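Bench and divided tray inspection – checklist with comments, Indgate site

By Sorcha Ó Dubhghaill
April 2018
116 shares | 7 comments

Applies to the small-parts benches at Indgate and to all square divided trays kept on them. Form number 1769. It replaces the March sheet. Marks used are OK, ACTION and N/A. A line left blank is treated as not inspected.

Total trays on the Wedska register: 38.

SECTION A – WORK SURFACE

A1. Surface flat, no lifting at corners or joins.
OK. A straight edge was laid both ways. No rocking.

A2. Surface clear of loose debris before trays are set down.
ACTION. Small pale specks near the trays. Brush toward the front edge and collect in a pan. Do not use compressed air. It puts the specks into the trays and into people's eyes.

A3. Surface finish not flaking or shedding.
OK. Dry white cloth wiped over one arm's length, nothing picked up. Repeat at the next inspection, same spot.

A4. No liquids, open drink containers or food on the bench.
OK.

A5. Cables kept off the front edge and out of the reach zone.
OK. One tie replaced at the rear rail.

A6. Clear space left on all four sides of each tray.
OK on most. Two trays at the far bench were touching. Moved apart and the person at the bench told.

SECTION B – LIGHTING

B1. Compartment floors can be seen from the normal working position.
OK, with comment. The side walls throw deep shadow along the inside edges. A small dark part lying against a wall would be hard to find. Check by tilting the tray as well as by looking.

B2. No glare from light-coloured parts.
ACTION. Glare noted on white parts directly under the lamp. Lamp head to be turned down one position. If the glare remains, fit the diffuser already on order from Wuyts.

B3. Lamp arm holds its position when released.
OK. Slight droop on bench two, within the limit. Watch it.

SECTION C – TRAYS

C1. Outer walls free of cracks, chips and burrs.
OK. Run a gloved finger around the full rim, not only the corners. One tray withdrawn for a burr on the inside of the rim.

C2. Dividers straight and fully seated.
OK. Press each divider lightly at mid-length. Any movement that can be felt is a fail. Worn top edges show as a bright line on some trays – this is acceptable provided the edge is smooth.

C3. Tray sits flat.
ACTION on one tray. It rocks on opposite corners. Tagged and placed on the repair shelf. Not to be packed out with tape or card.

C4. Small hole in the outer wall, where the tray has one, is clear.
OK. Do not clear with a drill bit. Use a wooden pick.

C5. Compartments clean.
OK. Fine dust only. Wiped.

C6. Tray colour contrasts with the part held.
OK for light parts in black trays. Dark parts are to go in the grey trays. Two stations had this the wrong way around and were corrected during the walk.

C7. Tray not used as a tool rest.
OK. Reminder given. Knives and picks have their own rack.

SECTION D – PARTS IN TRAYS

D1. One kind of part to a compartment.
OK.

D2. Rings stood upright on a flat face, open end up.
OK. A ring laid on its side will roll to the wall when the tray is carried, and the bore cannot be checked without handling it.

D3. Parts sit fully below the rim.
OK. Where a part stands above the rim the tray must not be stacked. None found.

D4. Compartments intended to be empty are empty.
OK. Check the corners. Small offcuts collect there. An empty compartment should be recorded as empty on the tray card, not left without an entry.

D5. No parts left on the surface beside a tray.
OK at time of walk.

SECTION E – HANDLING AND STORAGE

E1. Trays lifted with both hands, at opposite walls.
OK as observed. Lifting by a divider is a fail and was not seen.

E2. Stacks no higher than the mark on the shelf upright.
ACTION. Mark worn away on the left upright. Repaint in yellow.

E3. Withdrawn trays tagged and kept apart from those in service.
OK. Tag reads "Midon – hold" with initials. Two tags had no initials. Completed on the spot by the person who had hung them.

E4. Register agrees with the trays on the shelf and benches.
OK after recount. The first count was one short. The missing tray was in the wash sink.

SECTION F – ITEMS CARRIED FORWARD

F1. Brush and pan for each bench (A2). Open.
F2. Lamp head position (B2). Open.
F3. Rocking tray (C3). Open, awaiting decision on repair or scrap.
F4. Shelf mark (E2). Open.
F5. Wash sink to have its own drying rack so that trays do not stay in it. New item, raised by Siobhán Rafferty.

General comment. The benches are in better order than in March. Most of the open items are small and can be closed by the person at the bench without a work request. Write the closing initials on the form, not on the tray card. The two have been mixed up before and it takes time to sort out.

Tray pictures.

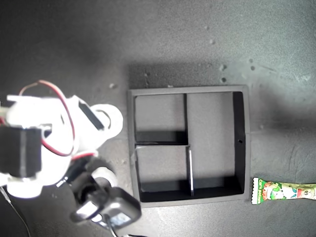
Black square tray, two dividers, three compartments.
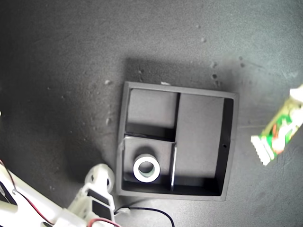

White ring standing in the lower-left compartment. The other two compartments are empty.
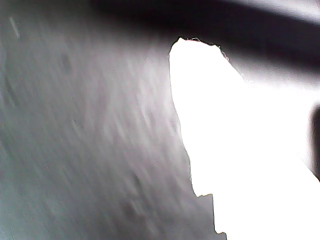
Siobhán Rafferty: If a divider fails C2 but the outer walls are sound, does the whole tray come out of service or can it be used as a tray with fewer compartments?

Sorcha Ó Dubhghaill: The whole tray comes out. A loose divider left in place can shift and let parts pass underneath, and a tray with the divider removed no longer matches its card. Tag it, put it on the repair shelf and take it off the Wedska register until it has been refitted and passes C2 again.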